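Workshop group says its hand-held grippers will teach a robot to tidy up. Members are split

A shared workshop in Plukdale has spent its spring and summer on a home-built robot project, and by September it still had no robot. What it does have is a set of hand-held grippers, a growing pile of recordings and a disagreement over whether the money was well spent.

The project, known as Prarmont, was started by Brahim Fahmy, who repairs lifts for a living and has built two hobby arms before. The plan is to have people do small jobs at a table with the grippers, record every movement, and use the results to train an arm that the group will build later. The first job on the list is picking up a small box and putting it down somewhere else.

So far members have logged 310 attempts. Fahmy wants a good many more before he orders the motors.

"You can't skip this part," he said. "If the recordings are poor then the arm will be poor, and we'll have spent the motor money finding that out."

That is a fair point, but it is also a convenient one. An arm was promised to members in the first notice about the project, along with a demonstration in which it would clear a tea table. The latest notice mentions neither. It talks about "a first stage" and gives no date for the second.

Doaa Abdel Hamid, who teaches the soldering class, voted against the project and would do so again. She has no quarrel with the grippers, which she thinks are nicely made. Her worry is the sums. The group has budgeted for 24 evenings of recording, and she has not been shown anything that says how many are needed.

"I asked what happens if it isn't enough and I was told we'd do more evenings," she said. "I've heard that about every project that ever sat on our shelves."

Naima Ezzat, who looks after the software, was more careful than the notices have been. She said a small trained model had been run on a computer, using recordings it had not seen before, and that its guesses were "decent on the easy ones". It has never moved a real arm. She would not put a figure on it - which is more restraint than the project's own web page shows, with its talk of a household helper.

Anyone hoping to see machinery will find the evenings rather plain, with people standing about in headsets and cables among the office chairs.

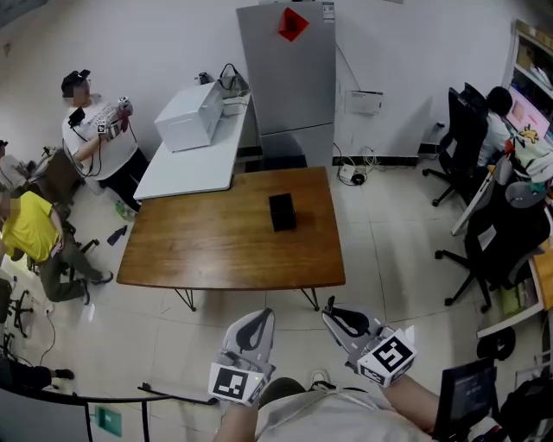
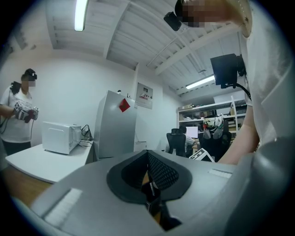
The group has asked a parts supplier, Gounder, for a price on the arm's joints and is waiting to hear back. Fahmy says the frame can be cut in the workshop, and that the first version will have a reach short enough to bolt to a bench. Clearing a tea table would have to wait for a longer one.

Members will be asked to approve the next round of spending at their winter meeting. Abdel Hamid has put in a motion that no more be paid out until an arm, of any size, has picked up a box. Eight members had signed it when this was written. Fahmy has not, though he said he might if the wording were changed to allow for the motors.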